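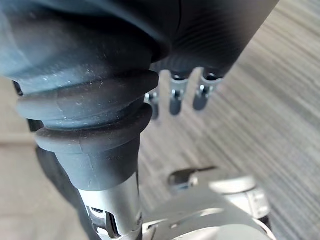 Bokville is a counting and letter-sound app for children in preschool and first grade. This repository holds the lesson files, the audio index and the build scripts for the tablet version. The parent dashboard is kept in a separate repository, Trekwood.

Last content freeze: 26 September 2022

## Contents

| Folder | What it holds |
|---|---|
| `lessons/` | 40 lesson files, one per activity |
| `audio/` | Spoken prompts and word clips |
| `locales/` | On-screen text by language |
| `tools/` | Build and check scripts |

Lessons are plain JSON. Each one has an `id`, a `level`, a list of `steps` and a `reward` field. The `reward` field may be empty. Levels run from 1 to 17 and should not be skipped, as the app unlocks them in order.

## Building

1. Copy `config.sample.json` to `config.json`.
2. Set `locale` and `audio_path`.
3. Run `tools/check` and fix any errors it prints.
4. Run `tools/build`. Output goes to `dist/`.

Warnings about missing audio do not stop the build. A step with no audio shows its text and waits for a tap. 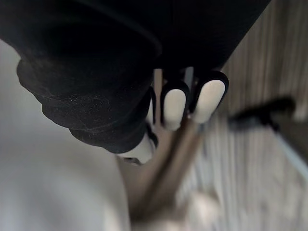

*Black housing with three white fingertip pads below it.*

## Word lists

Word lists come from Dritex, our in-house list editor. The export is tab-separated, UTF-8, with one word per line. Do not sort the file by hand. Row order sets the order in which words appear in the matching game.

The measuring lessons use `tạ` (100 kg) in the Vietnamese locale. The unit name is written `Tạ` at the start of a label and lowercase elsewhere. Older exports dropped the dot under the vowel, and `tools/check` now rejects them. 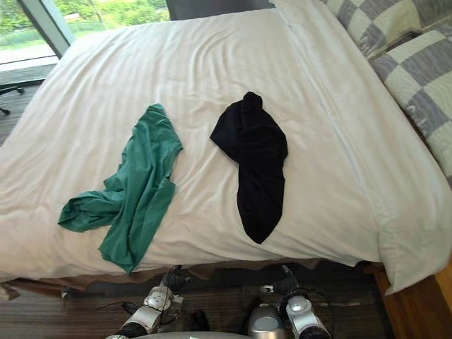 Other locales use kilograms only. If a lesson names a unit that the locale file does not define, the step is left out of the build and listed in `dist/skipped.txt`.

## Scoring

- A correct first answer scores 2 points. Later tries score nothing.
- Tracing steps are pass or fail. The stroke order is checked, the speed is not.
- Scores stay on the device unless the parent account is linked.

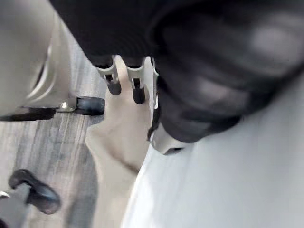
## Known issues

- Tracing drops the last stroke on some older tablets when the screen is rotated.
- The August audio set has two levels of volume. Levels 1 to 4 are quieter than the rest.
- Right-to-left text is not supported.

## License

Code is under the MIT license. Audio clips may not be reused outside the app.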